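Risk Reporting in Small Firms: Project Report
Gilberto Zapata and Percy Puma

1. Background

Large companies often publish a list of the main risks to their business. Small firms rarely have to, and many keep no written list. Our project asked how owners of small firms decide which risks deserve their time, and whether a one-page risk register would change what they talk about in meetings.

2. Method

We worked with two firms, Berkura (office cleaning) and Meltach (metal parts). In September we interviewed 7 managers across both firms. Each interview lasted 60 minutes and followed the same question sheet. We then gave each firm a blank register with columns for the risk, its likely cost, the person in charge and the next review. We sat in on one meeting at each firm afterward.

3. Findings

Managers at Berkura named staff turnover first. At Meltach the main worry was dependence on a single customer, Tuhiwai, and late payment came next. Cyber attacks were mentioned in both firms, but mostly in connection with something the manager had read in the news. No one could put a cost on them.

The "person in charge" column caused the most discussion. At Meltach two rows were left blank because the owner did not want to add to anyone's workload. Berkura filled in every row, with the same name in most of them.

4. Limits

The sample is small and both firms volunteered. We did not see any financial records, so the cost estimates are the managers' own.
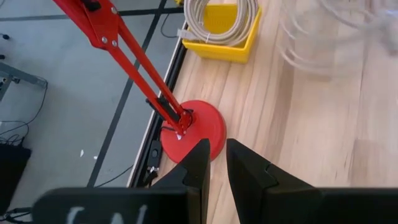
Figure 1. Red desk lamp on a wooden tabletop.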